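Filed under: Residents' News » Kitchen & Common Rooms

Print this page | E-mail to a friend

Second floor kitchen, where we are up to

Quick one from me, laundry room is being painted and I have 2 doors to prop open. So, in no particular order.

The electrical work is done. Brallano finished in December and the last invoice came in at 3,390, which includes the new outlets by the window and the one behind the fridge that kept tripping. Paid. Receipt in the binder if you want to look. The binder lives in the office now, not on top of the mailboxes.

Cupboards. Still sharing, one shelf per apartment, names on masking tape please. Tape fell off a lot of them over the summer and there is a whole shelf of lentils and a very good looking jar of honey with no name. Claim by the end of the month or it goes in the soup.

Soup night carries on at the Dissanayake building across the yard, 6:30 pm, bring a bowl. They have the bigger stove. We owe them bread, we have owed them bread since spring — somebody from our side please bake or buy.

Fridge. Cleaned out. Would like not to talk about what was in the bottom drawer. New rule, date on anything open. Marker is on a string on the handle, please leave it on the string.

Noise. Two apartments asked about the extractor fan late at night. It is loud, yes. Quiet hours start at 10 pm and the fan counts. The Radeo people quoted 900 for a quieter one and I said we would think about it, so, think about it and tell me. We have 700 left in the kitchen pot so it would mean waiting or everybody chipping in a little.

Microwave. Anything over 900 watts stays off the outlet by the window, same circuit as the kettle. Cover your food. Wipe the inside when you are finished, and the door and the glass too, people forget the glass. Leave the door open a few minutes afterwards to air, then shut it. No foil, no forks, no more eggs in the shell.
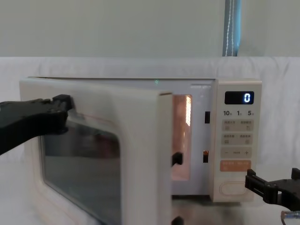
Keys and the side door

Side door lock sticks in cold weather. Lift the handle, then turn. Judumby Locks are coming to look at it but could not give me a day, so if you see a van let them in. Spare keys are with me and only with me, knock before 9 pm.

If you moved in recently and never got a yard key, write your apartment number on the sheet outside the office and I will get a batch cut all at once. Cheaper taht way.

More next time, paint is calling.

— Tharindu Sheikh, second floor

Contact the office | Back to top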